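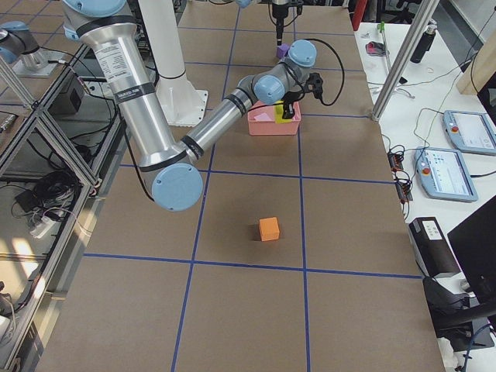
Switching to a four-day week

2023-09-29

I have been working four days a week since July. A few people asked how it is going, so I am writing it down.

My job is at Laizer, a small company in Birnevbridge that does bookkeeping for shops and restaurants. I asked for the change in the spring. It took two meetings and one form. My pay went down by a fifth, and I kept my health insurance, which was the part I worried about most. Before I asked, I put 3,000 dollars in savings so that the first few months would not be tight. I have used less of it than I expected.

The first month was messy. I kept opening my work email on my day off and answering things that could have waited. I finally took the email app off my phone. Clients adjusted faster than I did. One of them, a bakery, asked me to put my schedule in my signature, and I should have done that from the start.

I had plans for the free day. I was going to learn some Spanish and paint the hallway. The hallway is half painted. Mostly I do the shopping when the store is quiet, cook something that takes a long time, and walk the river path out to Wotley. It is 6 miles there and back. There is a bench near the old lock where I stop and eat a sandwich.

The weekend feels different now. I used to spend most of it on laundry and errands and then feel annoyed by the evening before work. Now those things are done by the time it starts.

The downside is that the other four days are fuller. I start earlier and I rarely take a full lunch. Month end is still hard, and in August I gave up my day off to get through it. My manager let me take it the week after.

We review the arrangement in the new year. I plan to ask to keep it. The second coat in the hallway will have to wait until I buy more paint.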